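Inicio Temas Preguntas Miembros Entrar

Visita a una jornada de puertas abiertas de robótica: ¿qué conviene preguntar?

Publicado por tridico_sur, 6 de septiembre de 2020

Buenas tardes a todos. En julio asistí a la jornada de puertas abiertas de Prollport, en línea, y ahora me invitan a una segunda demostración, esta vez presencial. Yo trabajo en mantenimiento de armarios y bastidores, y de robots sé poco. En la primera nos enseñaron la simulación de un brazo que trabaja junto a un bastidor encima de una mesa.

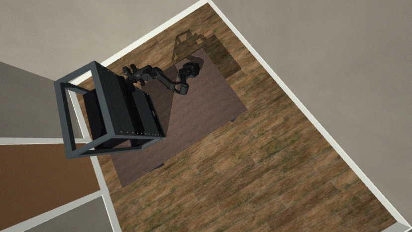
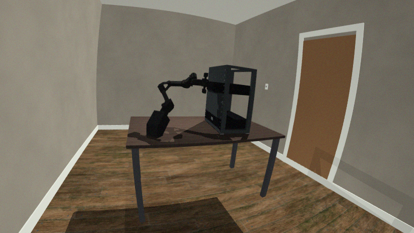 El presentador dijo que el programa había repetido la tarea 2592 veces en simulación, pero no explicó cuántas salieron bien. Tampoco entendí si el brazo real hace los mismos movimientos o si hay que enseñarle otra vez. La visita dura 4 horas y el grupo puede enviar preguntas antes. ¿Qué preguntarían ustedes? Les pido disculpas por mi español, no es mi lengua materna.

lopresti_m

Pide primero el número de fallos. El número de repeticiones solo, sin eso, dice muy poco. Yo preguntaría también en qué cambiaron las condiciones entre una repetición y otra: la posición del bastidor, la luz, el peso de la pieza. Si todo estaba siempre en el mismo sitio, el resultado vale para ese sitio y para ningún otro. Y pide que en la visita muevan el bastidor unos centímetros y repitan la prueba delante de ustedes - en la demostración de Tidico a la que fui yo aceptaron sin problema, y se aprendió más en ese rato que con las diapositivas.

anaquel7

Lleva zapato cerrado, a veces no dejan pasar a la zona de pruebas sin él.

bastidor_norte

Estoy de acuerdo con la primera respuesta. Añado dos cosas de mantenimiento: cuánto tarda el brazo en volver a trabajar después de una parada de emergencia, y quién recalibra la pinza. En Lo Presti nos contestaron a lo segundo por escrito, 7 días después. Envía las preguntas con tiempo.

Preguntas relacionadas
Distancia de seguridad en una demostración con público
¿Sirve un bastidor de 144 cm para pruebas con brazo?
Cómo pedir plaza en la visita de Tridico

Contacto | Normas de la comunidad | © 2020 | Volver arriba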